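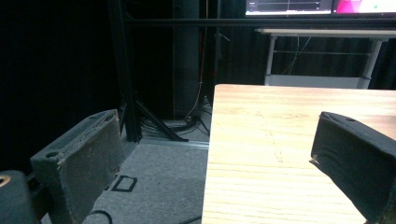
SUTBRIDGE, May

Care of a pale wooden table on a carpeted floor

A light wooden table in a work room shows wear sooner than a dark one. Scuffs on a honey-toned top are low in contrast and easy to miss until light crosses them at a low angle. The table at the top of this page has faint pale scuff marks running diagonally across the surface, against a fine grain with a few darker streaks. The notes that follow cover marks of that type, the edges, and the carpet next to the table.

Identify the finish first

Put one drop of water on the underside of the top and leave it for 2 minutes. If it beads and wipes off clean, the surface is sealed with varnish or lacquer. If it leaves a dark spot, the surface is oiled, waxed or bare. Let the spot dry overnight before doing anything else. Sealed and oiled tops are repaired differently, and oil on top of lacquer only leaves a sticky film that collects dust.

Pale scuffs on a sealed top

Wipe the area with a damp cotton cloth and one drop of dish soap. Dry it at once. Many pale marks are material rubbed off something else and will lift at this stage.

If the mark stays, run a fingernail across it. A mark that cannot be felt is in the finish only. Rub it along the grain with a white vinyl eraser, then with a small amount of paste wax on a soft cloth. Buff after ten minutes. A mark that catches the nail has gone into the finish, and wax will reduce it but will not remove it.

Do not use a melamine sponge on gloss lacquer. It is a fine abrasive and leaves a dull patch wider than the scuff.

Pale scuffs on an oiled top

Use a fine gray abrasive pad, dry, with light pressure and long strokes that follow the grain. A scuff that runs diagonally is still worked along the grain, never along its own length. Vacuum the dust. Apply a thin coat of the oil already on the table, wait 15 minutes, and wipe until the cloth comes away nearly clean. Spread used oil cloths flat outdoors to dry, or soak them in water and put them in a lidded metal can. A balled-up oily rag can ignite by itself.

Treat the full width of the top where possible. A small freshly oiled area will look darker than the rest for several weeks.

Edges and corners

Edges take more knocks than the middle of the top, and the finish on a sharp edge is thinner from the start. The usual signs are a lighter band, a rough feel, or fibers caught from a sleeve.

Wrap 320 grit paper around a cork block and take the sharp line off the edge with three or four passes. Hold the block at 45 degrees. At the corner, work from the corner inward on each side - sanding outward past the end can pull a splinter. Refinish the same day.

The hardware counter at Thakur sells wax sticks in light oak and honey shades for 299 with the cork block included. Buy the lighter of two close shades. Wax that is slightly too pale is hard to see on this kind of wood, and wax that is too dark reads as a dirty spot.

Equipment with fixed positions

Anything that must go back to the same place on the floor can have its position marked with tape. On gray carpet, black tape is visible from standing height. A partial outline is enough if it includes one corner.

Use cloth gaffer tape. Vinyl electrical tape creeps on carpet pile and leaves adhesive behind, and duct tape is worse. Vacuum the spot first and press the tape down with the back of a spoon. Replace it every few months. Peel slowly, at a low angle, in the direction of the pile. Adhesive left in the pile comes out with a citrus cleaner on a white cloth, dabbed from the outside in. Test a hidden corner of the carpet first.

Tripods and cables

Tripod legs spread wider at floor level than the upper part suggests. Leave a walking width between the outermost foot and the table - 900 mm is comfortable, and less than that tends to get kicked.

A thin black cable across carpet should lie flat, with no loop standing up. Route it along a wall or behind the stand where the length allows. If it has to cross open floor, use a hook-and-loop cable cover made for carpet. Never run a power cable under the carpet itself.

Supplies

Paste wax, clear: Horkia, small tin
White vinyl eraser
Gray abrasive pad, fine
320 grit paper and cork block
Gaffer tape, black, matte: Welanstead, stock no. 1037
Cotton cloths, white, no printing

Store the wax with the lid tight and below 77°F. A tin that has separated can be stirred and used.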